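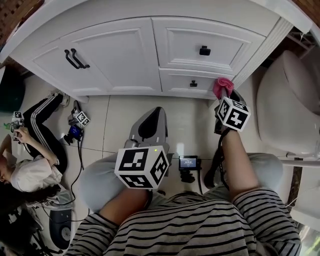 Cupboard wiping again at Milholm, two of us on the floor with the grippers. Knees sore by three. I did the low drawer with the pink cloth, slowly, as Orhun asked -- he says the robot copies every jerk.

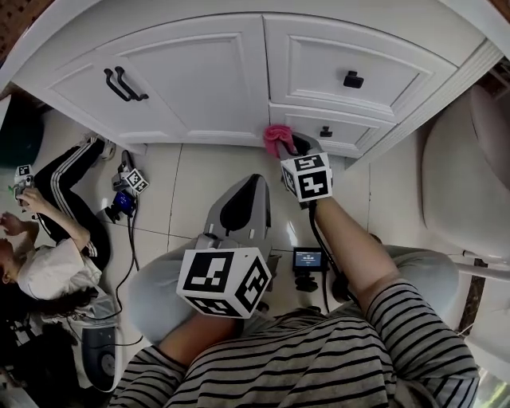
Page 23

Kept the cloth pinched tight and the marker cube facing out. Orhun wants the corners done properly, so I went back over mine.

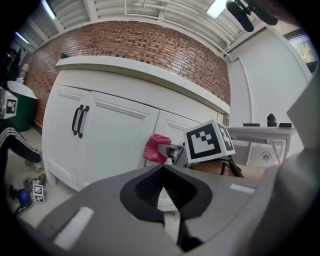
Doors next, then the worktop if my wrist holds up. Must ask him about kneeling pads.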